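Workshop tips: sorting small cards with a robot hand, what we learned from the tests

At Clellwood we run a small study on how a robot hand puts flat things into a box with compartments. The project is named Trevero. My colleague Hala Tahiri keeps the results, and I write the tips, so other workshops can use them. We made 481 trials before I started this page.

Tip 1. Put the cards apart from each other. When two cards overlap, the fingers often take both or push both away. In our trials with single cards the hand failed 22 times. With overlapping cards it failed much more, and we stopped counting these as one group. Now we write in the log how the cards lay before each start.

Tip 2. Leave the desk as people use it. First we cleaned everything away, and the results were very nice. Then we moved to a normal desk with cables and a laptop, and the same program became slow and unsure. If your robot must work on a real desk, test it on a real desk.
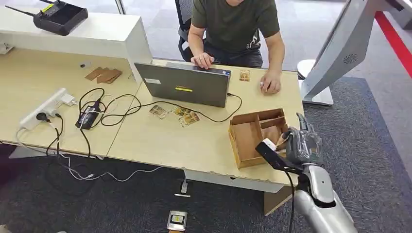 Cards on the desk, with the divided cardboard box near the front edge and the silver hand over it.

Tip 3. Choose a box with dividers of different height. A taller wall in the middle is harder for the hand, but the result tells you more. Corrugated cardboard is good enough for this. It bends a little when it is touched, and you can cut a new one in 13 minutes.

Tip 4. Fix the box with two small pieces of tape under the bottom. Our first box moved toward the edge during the trials, and we had to throw out seven results. Check the tape every morning.

Tip 5. Change only one thing in one session. Shawky, our second program, looked better than the first one for a whole week in December. Later Hala found in the log that we had also changed the lamp. We repeated all of it with the old lamp and the difference was small.

The log sheet is on the Prarkham page, under Downloads. Please write the card size in the first column, in millimeters.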